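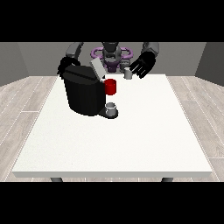

Coffee maker descaling light won't go off, hard water town

Posted in Kitchen & Small Appliances

Hi all, hoping somebody can help me before my sister's family gets in on Thursday. We moved out to Lalemard in the spring and the water is so hard that the kettle grows a crust in no time. My drip machine is a Hosadon, the smaller one with the lift-off tank, and the descale light has been on for almost 2 weeks. I've run white vinegar through it twice, half and half with water, and then plain water after, and the light is still glowing at me. The coffee tastes fine, maybe a touch sour (that could be the vinegar!). Do I keep going, or is something broken? I lost the booklet in the move, of course.
— porchlight_114

marigoldkitchen
Oh, I feel for you, we had the same trouble at our old place. On my Hosadon the light runs off a counter, so the machine can't tell whether you've cleaned it or not. It only wants to be told. Fill the tank with clean water, hold the brew button down until the light starts blinking, let it go, and then let the whole tank run through without stopping it. If you switch it off halfway you have to start over, which I learned at six in the morning with no coffee in me.

For the sour taste, run two more tanks of plain water and wash the lid and the basket in warm soapy water, as vinegar hangs on in the plastic. I've since gone over to citric acid — a couple of tablespoons dissolved in a full tank — and the kitchen doesn't smell like pickles anymore. Have a lovely visit with your sister!

dale767
just buy a new one, they only last 4 years anyway

secondcupplease
I wouldn't throw it out yet. What marigoldkitchen wrote matches mine, except that on my older model you hold brew and clock together, so try that if the one button does nothing. Also look at the little screen at the bottom of the tank. Mine was packed with white grit, and I got it clean with an old toothbrush. We use a Kragh filter pitcher for the coffee water now and I descale every other month. The hardware store in Trornby carries the filters, if that's anywhere near you.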